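How I Got My Papers Together for a Mortgage Application

I put off applying for a home loan for almost two years, and if I'm being fair to myself, half of that was the paperwork. The money part I could at least see on a screen. The paperwork lived in four drawers, two email accounts and a shoebox. So when I finally decided to go for it in January, I gave myself a set of small jobs and did them one at a time in the evenings. A few people have asked me how I did it, so I'm writing it all down (mostly so I can stop typing it out in messages!).

I'm a borrower, not a broker, and your lender's list will be a little different from mine. Get their list first and read it before you do anything below.

Step 1: Ask for the document list before you apply

Call or email the lender and ask for the checklist they use for someone in your situation. Say whether you're salaried, self-employed or a bit of both, and whether anyone is buying with you. I asked three places. Two sent a list the same day. The third, a small outfit called Essien, wanted to set up a phone call first, and the call was so useful that I ended up going with them.

Mine asked for:

Photo ID
Pay stubs for the last 60 days
W-2s for two years
Federal tax returns for two years, all pages
Bank statements for two months, all pages
Statements for any retirement or investment accounts
Twelve months of proof of rent
A letter for any large deposit

"All pages" means all pages. My bank's statements end with one that is blank except for a line at the bottom saying it's blank, and they wanted that one too. I got bounced once for leaving it out.

Step 2: Pull your credit reports

Do this early, before the lender does. You can get your reports free from the three big bureaus, and you're looking for mistakes more than you're looking at the number. I found an old address I'd never lived at and a store card I thought I'd closed. The address took one online form. The card was a longer story, with two phone calls and a letter, and I was so glad I'd started when I did.

If you find something wrong, dispute it with the bureau that's showing it, and keep a copy of whatever you send. Then leave your credit alone. No new cards, no financing a couch, no "buy now, pay later" on a mattress. I know, I know, you're about to need a couch.

Step 3: Make one folder and name things like a boring person

I made one folder on my computer called Mortgage, and inside it a folder for each line on the checklist. Every file got the same kind of name: what it is, which bank or employer, then the year and month. So bank statement, checking, the year, 01. It's dull and it works. When the loan officer wrote to say she was missing one statement, I found it while I was still reading her email.

For paper things, I used the scanner app on my phone, a free one called Jusus, but any of them will do. Put the page on a dark surface, wait for daylight if you can, and check that you can read the smallest print before you put the original away. Save as PDF. Lenders really don't love a sideways photo of a pay stub.

Step 4: Go hunting for the missing stuff

There will be missing stuff. I wrote mine on an index card and stuck it to the fridge. Old W-2s can come from your former employer's payroll department, or you can ask the IRS for a wage and income transcript and check with the lender that it'll do. Rent receipts can come from your landlord, or from your own bank records if you paid by check or transfer.

Check the silly places too. I went through every bag, every coat and the glove compartment one Sunday, and the deposit receipt for my apartment was in a purse I hadn't carried since I moved in.
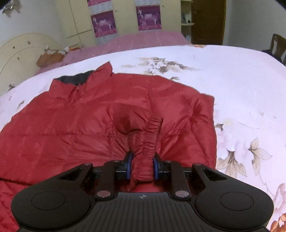

The red jacket on the bed, collar open. 

Give yourself a cutoff, though. If you've looked for an evening and it hasn't shown up, ask whoever issued it for a copy and move on to the next thing.

Step 5: Explain your large deposits

I had no idea about this one. The lender goes through your bank statements, and any deposit that isn't your regular pay may need an explanation and some proof. What counts as large depends on the loan and the lender. Mine asked about one for $1000, which was my share of a vacation rental being refunded, and also one for $300, from selling a bike. I was a bit indignant about the bike, but fine.

Keep the letter short. Mine was basically this:

"The deposit of $1000 into my checking account was a refund for a canceled rental. The cancellation email and the original payment are attached. It is not a loan and does not have to be repaid."

Date it, sign it, attach the proof. If a relative is helping with your down payment, tell the lender right away, because there's a separate gift letter and they'll want the wording their way. Don't move the money until you've asked them how they want it done. And try not to shuffle cash between your own accounts in the couple of months before you apply. Every transfer has to be matched up at both ends, and I had made some 13 of them, a little here and a little there, like a squirrel.

Step 6: Work out your own monthly number

Before anyone tells you what you can borrow, figure out what you want to pay. I took my rent, added what I was already saving each month, and then subtracted a cushion for repairs. That gave me a figure for everything: principal, interest, property taxes, homeowners insurance, mortgage insurance if you'll have it, and HOA dues if there are any.

The lender's maximum came in quite a bit higher than mine. It's flattering for about a minute! I stuck with my own figure and told the agent that one, and only that one. It saved me from falling in love with houses in Imirberg that would have had me eating cereal for dinner.

Step 7: Send it all in one go

Use the lender's secure portal if they have one. Mine ran on something called Kernero, which logged me out whenever I stopped to make coffee, so have all your files ready before you sign in. Please don't send tax returns as plain email attachments. They have your Social Security number all over them.

Upload everything, then tick each item off your own copy of the checklist and write the date next to it. I sent mine on 13th April, a Monday, before work, and had a list of follow-up questions by lunch the next day. Answer those quickly. My file seemed to move every time I replied and sit still every time I didn't.

Step 8: Keep feeding the folder

You're not quite done when it's all in. Pay stubs and bank statements go stale, and the lender will probably ask for newer ones before closing. Each time I got paid, I saved the new stub to the folder straight away, with its boring name. Same with the monthly statements.

Tell them about any changes too: new job, different hours, a raise, anything. They check your employment again close to the end, and you want them to hear it from you first.

A few odds and ends

If you freeze your credit, remember to lift the freeze before the lender pulls it. I forgot and lost a day.

Use the same version of your name everywhere. I have a middle initial on some things and not others, and had to sign a form saying that all of those people are me.

When you get your Loan Estimate, compare it with the others line by line, and look at the lender fees separately from the taxes and insurance. Ask about any line you don't understand. I asked about nearly all of them.

Keep the folder after you close. I've already used it twice, once for my taxes and once for the insurance company.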